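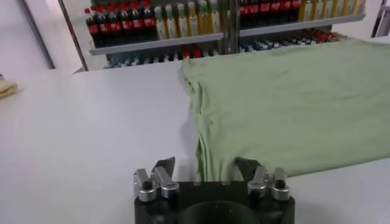

About the Brinell School of Garment Care

The Brinell School of Garment Care offers training in the laundering, pressing, mending and storage of clothing and household linens. Our students include hotel and hospital linen staff, theater wardrobe assistants, and members of the public who wish to look after their own clothes properly.

The school was founded by Vimala Nadar, who had managed the linen rooms of two hotels in Trandow and found that new staff arrived with no formal preparation for the work. The first classes were held on Sunday afternoons in a rented room on Thomas Street. We have since moved to larger premises at 2291 Thomas Street, with a pressing room, a mending room and a small reference library of fabric samples.

Programs

The Certificate in Garment Care runs for 19 weeks and requires 200 hours of supervised practice. Students learn to identify fibers, read care labels, treat common stains, and press and fold to a commercial standard. Classes are limited to 11 students.

Short courses are offered throughout the year in hand mending, knitwear care and the storage of seasonal clothing. No previous experience is needed. Employers may also arrange instruction for their own staff, either at the school or on site.

Our Staff

Bhavana Raju is Director of Instruction and teaches fiber identification and stain treatment. Pascual Figueroa leads the pressing and finishing classes. Mending and alterations are taught by Padmavathi Pai. Fatos Radulović serves as Registrar and is the first point of contact for all applicants.

Admissions

Applications for the fall certificate class close at the end of July. Applicants must be 18 or older and should be able to stand for extended periods -- the Registrar will be glad to discuss adjustments where this is a concern. Tuition may be paid in full or by monthly installment.

Students are asked to bring an apron and closed shoes. All other materials are supplied by the school.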